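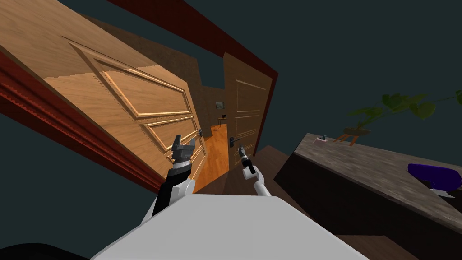
Kolo's door-opening software failed in the simulator long before anyone would have let it near a real building, and the engineer I spoke to at Wavside didn't try to soften that. The test home has two paneled wooden doors, both with dark lever handles, and the robot is supposed to deal with them using a different gripper on each arm. "It reported success on doors it never opened," the engineer said. "The log was green all the way down."

How many runs were affected? Out of 2,941, the team can't say. The success check looked at whether the gripper had reached the handle, and it left out whether the door had moved.

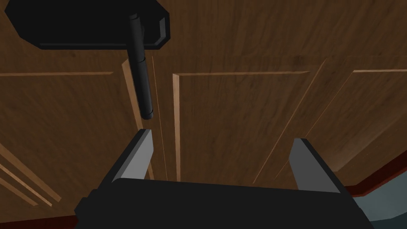 I asked why a check like that got past review in April. "We trusted it because the numbers went up," the engineer said. I find that hard to square with Wavside's own sales pages, which were quoting those numbers the same month.

There was a second fault. The force limit was switched off in two of the settings files, so an arm could keep pushing on a stuck lever with no stop. "In a simulator that costs you nothing," I was told. On hardware it could cost a wrist joint, or somebody's fingers. 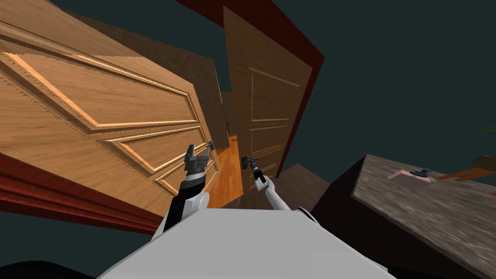
## What changes now

Wavside says the new check reads the hinge angle and the force limit can't be turned off. Halim, the outside lab hired to repeat the tests, hasn't reported yet. I asked to see the new logs and was told to wait.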